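Fresh pads for the hand-held grippers at Ranwood
October 2023

I spent my lunch break with Lorraine Haworth and the pair of hand-held grippers on her bench list, and I came away with a new respect for foam and tape.
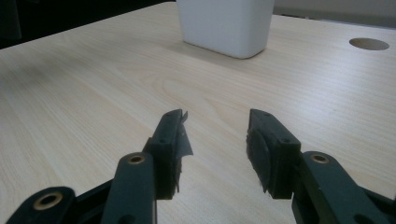

2 min read

The fingers themselves are fine. Those dark plastic blocks shrug off almost anything, and the brass bushings in the linkages only get a wipe and a quick wiggle to check for play. It's the pads on the inside faces that take the beating! When the edges go ragged like this, Lorraine peels the whole lot off and starts over (never patch on top of a patch, she told me, twice).
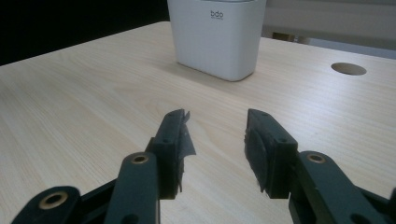
She swaps both sides at once, so one finger doesn't end up grabbier than the other. Gareth Horrocks used to let them go for nearly 100 sessions. Lorraine thinks that's way too long, and after poking at the frayed bits myself I'm with her. The glue gets overnight to set, then she opens and closes the jaws a few times and tries something skinny, like a toothbrush.

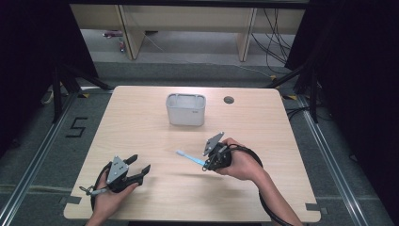
Toothbrush in the right-hand gripper, white basket on the table.

Kanako Higuchi is ordering thicker foam from Fela, and I'll stop by again when it shows up.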